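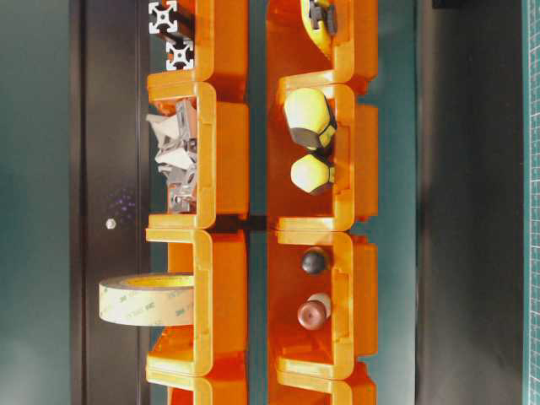 Harasym Shared Workshops - Member Forum
Bench Standards > Small Parts and Consumables
Topic: Proposed contents for the orange bins at the assembly bench

mvarma (Workshop Coordinator)

Members are invited to comment on the following proposal before it is added to the bench standards for the Vulik building. My name is Muthu Varma, and I coordinate the assembly and finishing areas.

The orange open-front bins at the assembly bench are used by every group that books the space. At present their contents follow no written rule. Offcuts of slotted aluminum extrusion, corner brackets, and tape have all been placed in them according to the habits of whoever used the bench last. In April we reordered brackets while a full packet was stored in the wrong cabinet, and the order came to 300 pieces, which will last us a considerable time.

I propose the following:

1. Each bin is to hold one class of item only.
2. Extrusion offcuts shorter than 50 mm are to go to scrap. Longer pieces may remain in the bin.
3. Tape is to be kept in a bin, and not beside one.
4. Packing paper, bags, and wipes are to be removed before parts are put away.
5. Each bin is to carry a label on its front lip.

Comments are requested by the end of the month.

----

platform_lead_2

The finishing group supports items 1, 3, and 4. We do not support item 2 as written. Short pieces of extrusion are regularly used as spacers and as test pieces for checking whether a nut will fit the slot. A limit of 50 mm would send a good deal of useful material to scrap. We would accept 21 mm, the shortest length on which our standard bracket will sit.

----

oakes_bench

I must disagree with the previous reply. A bin of very short offcuts fills quickly, and members then stop looking in it and cut from new stock. I have emptied that bin twice and found pieces nobody could have identified a use for. If the finishing group requires test pieces, it may keep them in its own drawer.

----

v.subramaniam (Stores)

Vignesh Subramaniam, Stores. I would ask that the discussion also address the brackets, as they account for most of the requests I receive.

Corner brackets come to us in several shapes. When they are mixed, members take a handful, try each one, and return the remainder to any bin with room. The types with slotted holes and the plain triangular angles should be kept apart. This can be done within a single bin by means of a divider, and Stores holds a supply of dividers in the Clorell size that can be trimmed to fit.

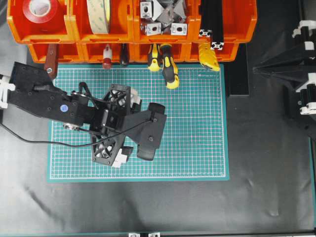 A bracket bin should also be filled no higher than its front lip. Once the pile rises above that point, the pieces slide forward whenever something is taken out, and they end up on the bench surface. I would suggest a fill limit in place of a fixed count, as it is easier to check.

On tape, I have no objection to item 3. I would add that double-sided tape should stand on its edge, separate from the colored tape. A roll laid flat on its adhesive side wall gathers dust and metal chips, and the first turn then has to be thrown away.

----

mvarma (Workshop Coordinator)

I thank Mr. Subramaniam for raising this. The fill limit will be added to the proposal as item 6, and the divider as item 7. Would Stores be willing to issue dividers without a requisition form?

----

v.subramaniam (Stores)

Yes. They may be collected from the counter after 2 p.m.

----

kestrel_94

May I ask that the labels in item 5 be reconsidered? The bins are open and a member can see what they contain. The previous labels came off within weeks, left adhesive on the plastic, and in several cases were wrong for longer than they were right. The Nuken annex has worked without labels for some time and its bench is in good order.

----

oakes_bench

The Nuken annex is used by one group. The Vulik bench is used by many, and new members do not know that a given bin is intended for brackets if it happens to be empty on the day. A label informs them where the part should be returned, which looking into the bin does not. I would support card inserts if adhesive is the difficulty.

----

platform_lead_2

We agree on card inserts. We also ask that the cutting mat in front of the bins be mentioned in the standard. It is for cutting and for laying out small parts while they are measured. It should be clear of hardware when a booking ends, as brackets left on it scratch the grid and the lines become difficult to read. Some 2 minutes at the end of a session would be sufficient - we do not consider this a burden on any group.

----

kestrel_94

Card inserts are acceptable to me. I withdraw the objection to item 5, although I remain of the view that they will not be kept current.

----

mvarma (Workshop Coordinator)

The proposal has been revised as follows.

Item 2: the limit for extrusion offcuts remains under discussion. I have asked both groups to keep the pieces they would retain, so that the lengths can be compared at the bench.
Item 5: labels are to be card inserts.
Item 6: contents are not to rise above the front lip.
Item 7: bracket types are to be separated by a divider.
Item 8: the cutting mat is to be cleared of hardware at the end of each booking.

Tape measures and other hand tools were not covered in the first draft. My recommendation is that they be returned to the tool board and kept out of the parts bins.

----

oakes_bench

I would ask for one exception. A tape measure kept at the bench is used constantly, and the tool board is at the other end of the room. If it must be returned there, members will bring their own and leave them behind.

----

mvarma (Workshop Coordinator)

Noted. One bin may be assigned to measuring tools, provided that it is marked as such. The thread will stay open for comments on item 2.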